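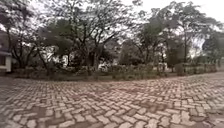
Brick paving and hedge, east side of the Fortin grounds

Leave the bricks alone

So the plan is to rip up the paving at Fortin and pour asphalt. Cheaper to look after, they say. Smoother. I walk over it every Wednesday and I think it's a dumb idea.

Look at the zigzag. Pale brick, thin joints, a curb that follows the bend along the hedge. Somebody had to lay that one piece at a time. On their knees, probably. You don't get that back once a machine has been through.

Yes, there are dark patches. Damp, stains, who knows. I've read the complaint from Flukmont, all 13 pages of it, and the word "unsightly" comes up again and again. Unsightly to who? A brick path with a few brown spots looks like a brick path. Asphalt with a few spots looks like a gas station.

And bricks can be fixed. Pull up the bad ones, level the sand, put them back. The quote from Skiletti for patching was for 4 days of work. Four! The asphalt job closes the whole path for most of October, and thats if it doesn't rain.

Then the hedge. Nobody's idea of a prize hedge, I know – uneven, dusty, gaps you can see through, bare dirt and thin grass underneath. Fine. It still needs water, and some of that gets down between the joints now. Seal the ground right up to the curb and it all runs off somewhere else. Same goes for the trees behind it, and those I would really miss.

157 people signed for the new surface. Good for them. How many were asked about repairs? There was no box for it on the form. Yes or no to asphalt, 2 choices, sign here.

My vote is spend a little, lift the stained bricks, plant something in the gaps in the hedge. Give it a couple winters. If it's still a mess then come back to me with the asphalt and I'll listen, grumpily.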